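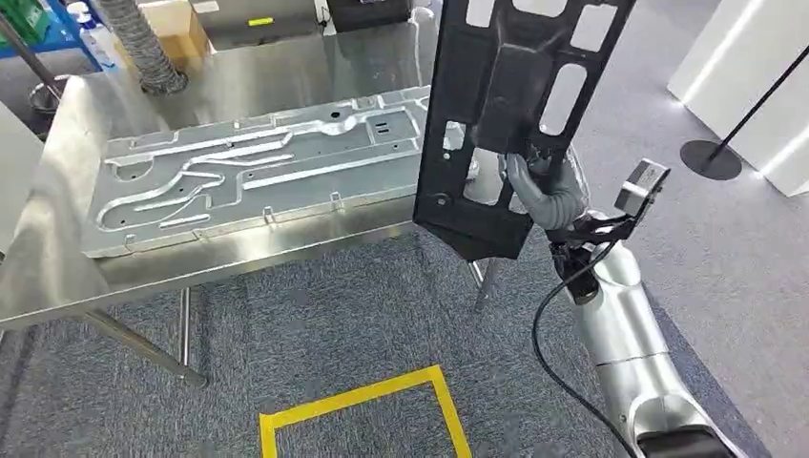 Head cam, black panel in the right hand, channel plate waiting on the table

Forums > Manipulation > Data Collection > Big flat parts, how many demos before you change something?

lcarvalho
OK so we've been teleoping the big black molded panel for a while now and I want a sanity check from people who've done large parts. The task is pick up the panel, bring it over to the steel table and set it on top of the aluminum plate (the one with all the raised channels). My plan was 100 good demos with everything in the same place, train, look at what breaks, then start moving stuff. I'm at 50 and already getting nervous that the policy is going to learn "go to this exact spot" and nothing else. Do I keep going or start shuffling now?

Also, the panel blocks a ton of the view. Once it's up in front of the head camera you lose part of the right end of the plate. I can do it from memory as the operator but the model doesn't have my memory!

zason_jaime
Shuffle now. I'd have shuffled at demo one. We did the "same place first" thing in March with door liners and threw nearly all of it out. The policy was gorgeous as long as the table didn't move an inch.

Aurora P.
I'm going to disagree with Jaime, sorry Jaime. If you shuffle from the start you can't tell whether a failure is the grasp or the placement or just not enough examples of that corner of the table. Finish a small fixed set, make sure the thing can learn the task AT ALL, then vary. 50 is plenty for that. You don't need the other half.

zason_jaime
Aurora, how is that disagreeing with me, you just told her to stop and start shuffling, lol

Aurora P.
I told her to train on it first! Big difference. You'd have her skip that.

etx_lab
What's your grasp spot? From the picture it looks like you've got fingers around the edge by that recessed part, low on the panel. I'd worry about the torque from holding it that low with all that plastic sticking up above the hand. If it droops differently every time, that's variation too, only the kind you didn't ask for.

lcarvalho
Yeah, that's the spot. I tried higher up by the windows and the thumb has nothing nice to press on, so I kept going back to the recess. It does swing some when I move fast. I've been deleting the swingy ones.

etx_lab
Oh, don't delete those. Or not all of them. If the operator lets it swing, waits, and then carries on, that's a recovery and you want it. I only toss the ones where I got flustered and did something I'd never want copied.

Albertina L.
+1 to keeping recoveries, but LABEL them. I have a folder from the Lovura job with so many unlabeled ones in it, and I've watched the same clips over and over trying to guess what past me was thinking. Put one word in the notes field. "Swing" is enough.

On the occlusion, is the sensor on the wrist recording too, or just the head? It's angled off to the right in your shot, so I can't tell what it would catch of the plate.

lcarvalho
Recording, but I haven't been feeding it to the policy. I trained one with head view only because it was quick. I'll try both. I could tilt it too, I guess, but then the old demos don't match the new ones, ugh.

zason_jaime
Tilt it now while you only have 50. You will not want to do it at 300.

Aurora P.
OK, that one I agree with. Mark it in the calendar, August 2019, Jaime was right about something.

One more: is the yellow tape square where your base parks? If it's the same spot every run, that needs to wander a bit too. People move the part around and forget the robot.

lcarvalho
I keep it the same every run, yes. Hadn't even thought about moving it. How far off are we talking?

Albertina L.
As far as it would be off if somebody in a hurry parked it. On our Trodis cell that was a hand's width, and a few degrees of twist. The twist hurt way more than the distance.

etx_lab
Watch the glare on that table as well. Bright streaks on brushed steel shift whenever the camera moves, and I've had a model get weirdly attached to them. We covered half our runs with a gray mat.

zason_jaime
Wouldn't do the mat. If the real station is bare steel, collect on bare steel and change the lights.

etx_lab
Half the runs, Jaime. Half.

lcarvalho
Alright, so: train on the 50 with head view, see if it does anything at all, then fix the wrist angle and start a new set with the base and plate moving. Keeping the swings, with labels. I'll do 6 base positions to begin with and post the success rates for each. Does anyone have a naming scheme for the positions that doesn't turn into a mess?

Albertina L.
Tape letters on the floor. Put the letter in the file name. Take a picture of the floor before anyone vacuums.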